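Ticket 558: Protokollregeln Nahtübung, Trainingsplatz Gruston
Status: in Bearbeitung
Eröffnet: 2. Juni

Hallo zusammen,

ich hänge immer noch an der Frage, wann bei uns ein Stich als "fertig" gilt. Im Mai hat Clerkell die neue Auswertevorlage eingespielt, und seitdem passen meine Protokolle hinten und vorne nicht mehr zur Auswertung (ich hab echt gedacht, ich spinne). Die alte Hausregel von Bailly sagt: fertig heißt Knoten sitzt, Fadenenden gekürzt, beide Instrumente weg vom Knoten. Die neue Vorlage will den Haken schon beim Festziehen. Das sind zwei völlig verschiedene Zeitpunkte!

Was ich bisher probiert habe:
- Vorlage neu geladen, gleiches Ergebnis
- alte Regel von Hand eingetragen, wird beim Speichern überschrieben
- ein Protokoll mit etwa 50 Einträgen komplett nach neuer Regel gemacht, läuft durch, aber mit den alten Werten kann ich es nicht mehr vergleichen

Zweiter Punkt, gehört irgendwie dazu: Nadelablage. Bei Stornov steht im Merkblatt, dass die Nadel beim Knoten im Sichtfeld bleiben soll. Finde ich gut, würde ich übernehmen, nur fehlt dafür in der Vorlage ein Feld.

Bilder von der Arbeit am Nahtpad:

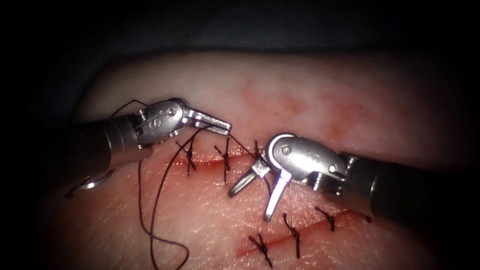
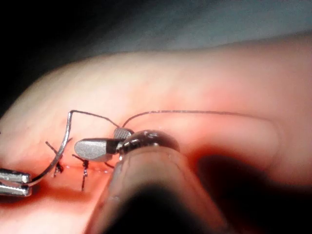 Die Nadel im Nadelhalter, Faden läuft weg nach rechts. 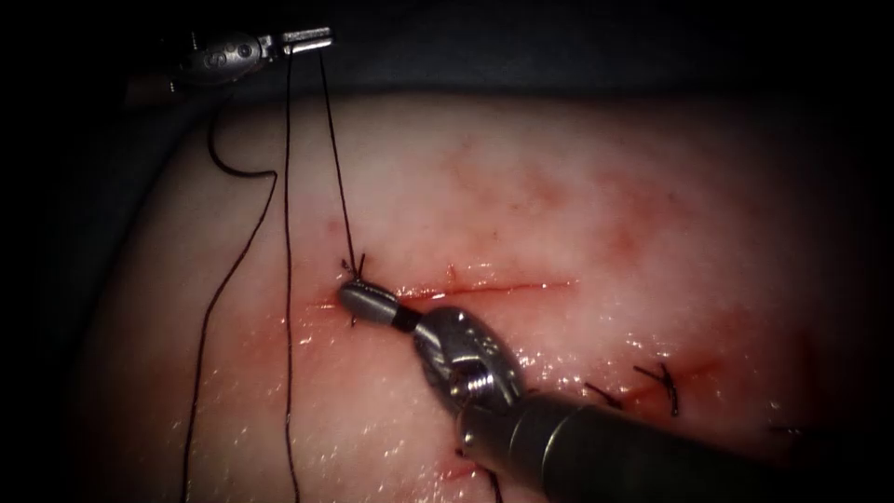
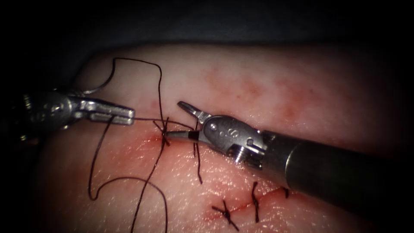
Mein Vorschlag wäre also, dass wir zwei Haken führen, einen fürs Festziehen und einen für den gekürzten Faden. Dann kann jeder auswerten, wie er mag, und ich muss die alten Protokolle nicht wegwerfen. Das Nadelfeld bitte gleich mit rein, gern als Pflichtfeld. Wenn das mit den zwei Haken technisch nicht geht, sagt kurz Bescheid, dann bleibe ich erstmal bei der Bailly-Regel und schreibe das oben ins Protokoll.

Ach so, und die Überschreiberei beim Speichern ist vermutlich ein eigener Fehler. Soll ich dafür ein neues Ticket aufmachen oder nehmt ihr das hier mit?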